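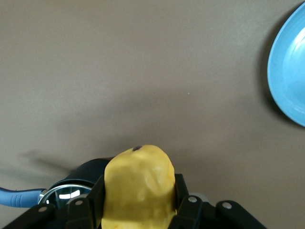
Issue 37

How to make a proper potato gratin in a kitchen that fights you

Start with the oven, which lies. Mine is a Brekico that came with the flat, and its dial says 180 when it means something closer to a warm day in Mildura. Buy an oven thermometer. They cost less than a pub parma and they'll end a lot of arguments you've been having with recipes.

You'll need:

1 kg potatoes, a floury-ish all-rounder
500 ml pouring cream
2 cloves garlic, one for the dish and one for the cream
A few scrapes of nutmeg
A good handful of grated gruyere, or whatever hard cheese is dying in the crisper
Salt, more than you'd like to admit
Butter for the dish

Heat the oven to 170, as confirmed by your new thermometer. Halve one garlic clove and rub it around a shallow baking dish, then butter the dish with some conviction. My grandmother did the garlic rub with great ceremony and I can't swear it does a thing, but I've never had the nerve to skip it.

Peel the potatoes. Slice them to the thickness of a dollar coin, or a shade under. A mandoline is quicker, and comes with a plastic guard that everyone throws in the third drawer and thinks about later in the waiting room. I use a knife and put the radio on. Don't rinse the slices. The starch is what thickens the cream, and rinsing it down the sink leaves you with potatoes in soup.

Put the cream, the second garlic clove (crushed), the nutmeg and a heaped teaspoon of salt in your widest saucepan. Bring it to a bare simmer, slide in the potatoes and cook for 8 minutes, turning them over gently with a spatula. The cream will go from runny to gluggy. Taste it. If it's pleasantly seasoned, it needs more salt, as the potatoes are about to swallow the lot.

Tip everything into the dish and flatten it out. Some people arrange the slices in overlapping rings. Those people have a dishwasher and no children. I do the top layer neatly and let the rest lie where it falls.

Cheese on top, then into the oven for 50 minutes. Put a tray on the shelf underneath. I lost most of a long weekend in March to scrubbing burnt cream off the floor of the Brekico with a paste recommended by the hardware shop in Sheehan, and the paste did more for my forearms than for the oven.

It's done when a knife goes through with no resistance and the top is the colour of a good terrace roof. If it's browning too early, lay some foil over it. If it isn't browning at all, give it five minutes under the grill and stay in the room.

Now leave it alone for 15 minutes. It will look like it's swimming when it comes out, and it will settle. Serve with something green so you can say you did.

Leftovers keep three days in the fridge and fry up beautifully in squares for breakfast, with an egg if you're past caring.

37 comments
370 shares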